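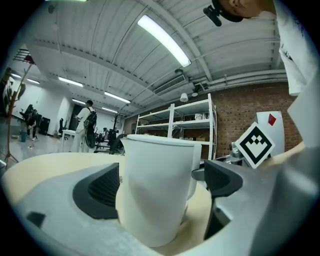
White paper cup with a lid.

Main page Contents Random article Help
Search this encyclopedia Go

Paper cup

A paper cup is a disposable cup made from paperboard, which is usually lined with a thin layer of plastic or wax so that the liquid does not pass into the paper. It is used for hot and cold drinks in offices, canteens, workshops and at public events.

Form

Most paper cups are slightly tapered, wider at the rim than at the base. This shape allows the cups to be put one inside another, and a long stack needs little space. The rim is rolled outward. The roll makes the opening stiff and gives the lid an edge to hold. Cups for hot drinks are often plain white – printed cups are ordered by cafes and companies that want to show their name.

Lids

The lid is commonly of molded plastic, but lids of pressed fiber are also in use. A lid keeps the heat and reduces spilling when the cup is carried. It must have the same diameter as the rim, and for this reason many suppliers sell one size of lid for several heights of cup.

Production

The side wall is cut as a curved blank, rolled and sealed along one seam, and after this the bottom disc is fixed. In Trestport the manufacturer Clastilard, founded by Lucero Cuadros, packs its cups in cartons of 3000.

Disposal

The lining makes recycling difficult, as it must be separated from the fiber. Some towns collect paper cups apart from other paper – in others they go to general waste.

See also: Drinking straw, Paper plate, Vending machine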